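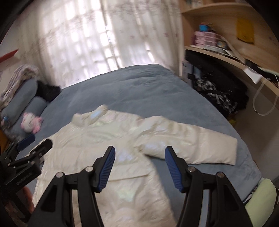 Cudumholm opens its winter coat swap in April

I'm so happy to finally share this one! Our little shop, Cudumholm, is kicking off its first spring coat swap, and it runs for 25 days in April at our Riletti store. Got a puffer jacket you won't wear next year? Lay it out flat on the bed, check the pockets (please, check the pockets – we've found three house keys so far), zip it up and bring it in. You'll get store credit that same afternoon.

Last winter we took in 347 coats just from people stopping by, and most of them only wanted a wash and a new home. White and cream ones go fastest, so if yours has been sitting in a closet, I'd love to see it!

Every coat gets cleaned by our friends at Vukitz before it goes on the rack, and prices start at $14. Doors open at 10 a.m. Kids' sizes are very welcome too, we never have enough of those. Questions? Just call the store and ask for the swap desk.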